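The Clarcombe Datum

The level at Clarcombe had been wrong for 4 mm, or for eleven years, depending on who was asked. Sumathi Gowda preferred the first figure. She had been sent by Cunditz to close out the reservoir survey, and the contract allowed her one closing error, which she had already used.

She set up on the east bank at first light and read the staff at 200 m, then at 265 m. Both readings agreed with the November book. She wrote them down, turned the instrument, and read them again.

"Same?" said Joaquim Louro, who held the staff.

"Same."

"Then the water's moved."

"Water is level," she said. "It doesn't move in that sense."

He considered this and put the staff over his shoulder.

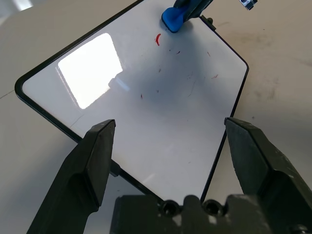 Filed under: Short fiction / Instruments and Measurement

The benchmark was a brass bolt in the sill of the old pump house. Every height in the valley was taken from it. Eimear Hegarty had set it herself, and had signed the sheet, and had not been back. When Sumathi telephoned, she answered on the second ring.

"Is the bolt proud of the stone or flush with it?" Eimear asked.

"Flush."

"I left it proud. The thickness of a coin."

Sumathi knelt and ran her thumbnail across the sill. It met no edge. She asked what kind of coin, and Eimear said she would have to think.

The possible causes were few. Frost could lift a stone but would seldom press a bolt into one. A vehicle might have struck it, though the doorway was too narrow for a vehicle. The sill could have been replaced and the bolt reset by someone who liked things tidy.

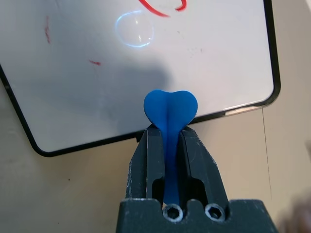 Joaquim walked round the building and came back with mortar dust on his sleeve. The joints on the north side were paler than the rest. He gave no opinion. They ate their sandwiches in the doorway with their feet either side of the bolt.

At two o'clock Sumathi ran the line again from the church, 800 m, uphill most of the way. The bolt came out low by the same amount. She entered the height as measured, struck out the old value with a single ruled line, and initialled it.

"Who do we tell?" said Joaquim.

She thought of the valley, with its sluices and its field drains, all drawn from a number that had sunk while the ground stayed where it was.

"Eimear," she said, and rang her again.

"A ten pence piece," said Eimear. "One of the old large ones."

Sumathi added it to the remarks column and packed the tripod.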